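Polar fleece

Polar fleece, usually just called fleece, is a soft, napped fabric most often made from polyester. It is used for jackets, hats, gloves, blankets and linings. The cloth holds a lot of air for its weight, so it insulates well, and it takes up very little water.

Manufacture

Polyester yarn is knitted into a plain cloth on a circular machine. The cloth is then dyed, and one or both faces are passed over rollers set with fine wire bristles, which lift loops and fibre ends into a pile. A shearing machine cuts the pile to an even height. Many fleeces are also given a finish that slows down pilling, the small balls of fibre that form where the surface is rubbed.

Part or all of the polyester may come from recycled drinks bottles, which are washed, shredded, melted and spun.

Weights

Fleece is sold by weight, in grams per square metre. Light fleece is used for base layers and thin scarves, and middle weights for jumpers and throws. Heavy outdoor cloth seldom goes above 600 grams. Weight alone is a poor guide to warmth, as a thick but loosely made pile can be warmer than a dense one.

Local production

The Imdale district had a small fleece trade from the 1980s. The largest maker was Van der Linden, which moved from wool to polyester under its manager Maarten Meijer and at its height employed more than 600 people at 2 sites. The Tranthorpe site knitted and dyed the cloth, and the Imdale site did the brushing and shearing. Its best-known line was a double-sided blanket cloth sold as Prulluvberg, made in seven colours. Dyeing at Tranthorpe stopped first, and the brushing shed later became storage units. Kekeli Bonsu's history of the firm, Brushed Both Sides, covers the period in detail.

Household use

Fleece blankets are light, dry quickly and do not need ironing. Cut edges do not fray, so many are sold with no hem or with a simple stitched border. They are used as throws, as an extra layer on a bed and in travel packs.

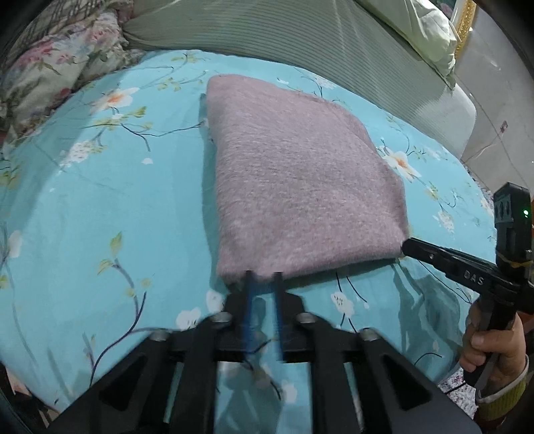
Can a fleece blanket be tumble dried?
Most can be dried on a low setting, though the care label should be checked first. High heat can melt the tips of the fibres and leave the pile stiff.

Environmental concerns

Fleece sheds small plastic fibres when it is washed, and some of these pass through sewage treatment into rivers. Full loads, cooler water and filters fitted to the machine all reduce the amount released.

See also: Brushed cotton, Knitted fabric, Microfibre, Polyester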